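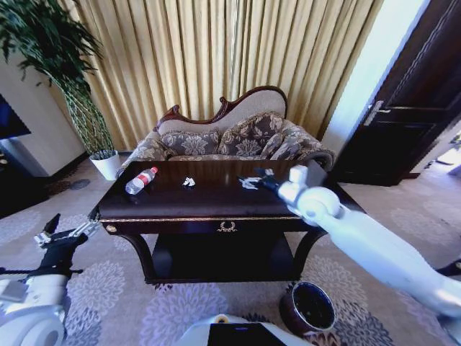

Apr 30, 2021
Subject: Re: [spec-fic-readers] Reading order for the Skeltum books

> I finished the first Skeltum novel last week and want to go on. The
> publisher's page lists the Lungu novellas as "Book 0.5" and "Book 1.5",
> but the omnibus prints them at the back. Does it matter? Also, is the
> Vidarora edition cut? Mine has just over 400 pages and the library
> catalog gives a higher number.

On the order: read the second Lungu novella after Book 2, whatever the number says. It is set between the first and second novels, but it was written later and assumes you know who holds the salt warrant. Book 2 spends most of its length keeping that from you. The first novella can go anywhere. It shares a city with the novels and one minor character, the ferry clerk.

The order I would use:

Book 1
Lungu, first novella
Book 2
Lungu, second novella
Books 3 to 5

Book 4 has a prologue that repeats a scene from the second novella from the other side of the door. It still makes sense on its own, but the dialogue is clipped and you will miss who is speaking for a page or so.

On the Vidarora edition: the text is complete. I compared chapter openings and endings against the older hardcover in February and found no missing passages. The page count differs because the type is smaller and the glossary was dropped. The map is still there, moved to the inside of the back cover, with the northern roads hard to read in the fold. Two chapter titles were also changed, which may be what the catalog note about a "revised text" refers to. I have not checked Vidarora's printing of Book 3.

The glossary is a small loss. It defines "bimanari" as a guild oath, which the novels contradict from Book 2 on - there it is plainly the office, and the oath has no name. If you see the word used both ways in older list posts, that is the source.

The e-book omnibus has a separate problem. Its table of contents links the second novella to the start of the first, so page forward from there or search for the title.

Spoilers for Book 5 should still go below a marked line, please. Several people here are only partway through.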